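Checklist 123, simulated cell, two-arm unit. Fault: right gripper failed to stop on contact limit. Filled in before restart, February. Unit stays locked out of autonomous mode until every open line below is closed.

Mark each line OK, OPEN or N/A. Write a comment for anything that isn't a plain OK.

## 1. What was reported

During a pick-and-place run in the Havano room, the right gripper kept closing after the force limit was passed. The limit is set at 3 in the Flunstead config file. The log shows the stop request at step 3725 and no response from the finger controller. The run was ended by hand from the console. The same controller code is used on the real unit at the Abou Zeid site, so this is being handled as a safety fault even though it came up in simulation.

## 2. Room and reach

- [x] Room file loads with no missing parts. **OK**
- [x] Start pose clear of counter and table. **OK**
- [ ] Loose objects inside the reach area have collision turned on. **OPEN.** The bottle lying on the counter and the sphere on the table both need a check. A round object that rolls while the arm is moving can set off a false contact, and we need to rule that out.
- [x] Keep-out zone set around the windows. **OK**
- [ ] Keep-out zone set around the chair. **OPEN.** Zone is in the file but was switched off. No note says who switched it off or when. Turn it back on and save.

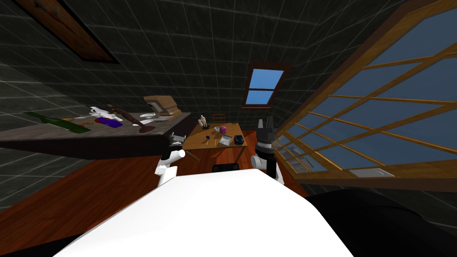
*Both arms raised, right gripper beside the table.*

## 3. Arms

- [x] Joint limits match the Pikadico spec sheet, left arm. **OK**
- [x] Joint limits match the Pikadico spec sheet, right arm. **OK**
- [x] Emergency stop halts both arms from the console. **OK.** Tested from rest and at half speed.
- [ ] Emergency stop halts both arms at full speed. **OPEN.** Left arm stopped clean. Right arm stopped, but the gripper command stayed in the queue and ran when the stop was released. Treat this as part of the main fault. Do not release a stop on this unit until the queue has been cleared by hand.
- [x] Arm-to-arm collision check turned on. **OK**

## 4. Gripper

- [x] Fingers open to full width on command. **OK**
- [x] Nothing in the jaw before test starts. **OK**
- [ ] Fingers stop at force limit. **OPEN.** Failed on the first try with a hard test block. Passed with a soft one. The soft block gives slowly and the controller has time to read the change. With the hard block the reading goes from nothing to over the limit between two reads.
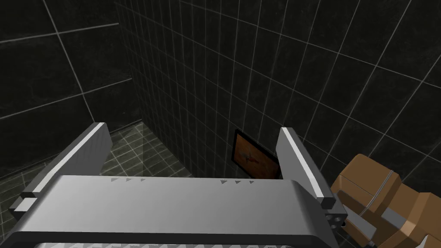

- [ ] Force reading updates at the set rate. **OPEN.** Config asks for 2000 reads a second. The log has gaps where the same value repeats. This is the most likely cause, but it has not been proven, and the line stays open until the gaps are explained.
- [ ] Finger controller answers a stop request. **OPEN.** See section 1. Repeat with the read rate fixed. If it still fails, the fault is in the controller and the Abou Zeid unit has to stay off as well.
- [x] Left and right finger travel equal. **OK**

## 5. Before restart

- [ ] Command queue clears on every stop.
- [ ] Hard block test passed on both grippers. The left one has not been tested yet and should not be assumed good.
- [ ] Chair keep-out zone on and saved.
- [ ] Config file compared line by line with the copy at Abou Zeid.
- [ ] Log from the failed run saved outside the working folder. The working folder gets cleared at restart, and the log from an earlier fault was lost that way.

General comment: the old version of this form had one line for "gripper stops OK" and did not ask what kind of block was used. Use the new wording in section 4 from now on and write the block type next to the result.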